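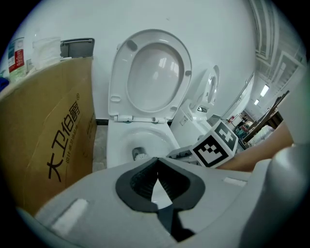 Two toilets side by side, one with its white seat raised.

Clunell diners unconvinced by restaurant "authenticity" labels, Apaza review finds

CLUNELL, January – A favourite phrase on local menus deserves a good deal less trust than it gets, according to a review released this month by Apaza, the independent dining newsletter.

Apaza looked at 30 restaurants, cafes and takeaway counters in the Clunell area that describe at least one dish as "authentic", "traditional" or "the original". Each owner was asked the same thing: according to whom? Most pointed to a family recipe. Several pointed to a supplier. Two said the wording had come with the menu template and they had never thought to change it.

"I have no quarrel with a good plate of food, and I ate plenty of them," said Amparo Chambi, editor of Apaza. "My quarrel is with paying extra for an adjective. If a smoked meat sandwich is made the way it was made somewhere in particular, tell me where. If it isn't, call it a smoked meat sandwich and I'll order it anyway."

The review takes particular aim at Festen, the regional food festival, which hands participating kitchens a window decal reading "Heritage Flavour". Apaza asked what a kitchen must do to earn one. The festival's written criteria run to two sentences, and neither mentions ingredients, method or tasting. A kitchen applies, pays the entry fee and receives the decal by mail.

Dates fared no better. One bakery counter advertises a butter tart "unchanged since 1783". Asked for the source, staff referred Apaza to the tart's wholesaler, Trindden, which supplied a brochure giving the year as 1388. Neither could produce a recipe, a ledger or a letter to back up its figure. The tart itself was fine, if a little heavy on the corn syrup.

Chambi is also doubtful that a formal certification program, floated by some owners in their replies, would improve matters. "Somebody would have to run it, and somebody would have to pay them, and I suspect it would be the restaurants," she said. "We'd be back to decals."

Apaza will no longer repeat menu claims of origin in its own reviews unless the kitchen can support them. Past reviews will be left as they were published, with a note added where a claim has been withdrawn by the owner. So far one has – a chowder formerly billed as "the original" is now listed as "chowder", at the same price.

The full review, with owners' replies printed at their full length, is available to Apaza subscribers and at the counter of the newsletter's office in Clunell.

Media contact: Amparo Chambi, Editor, Apaza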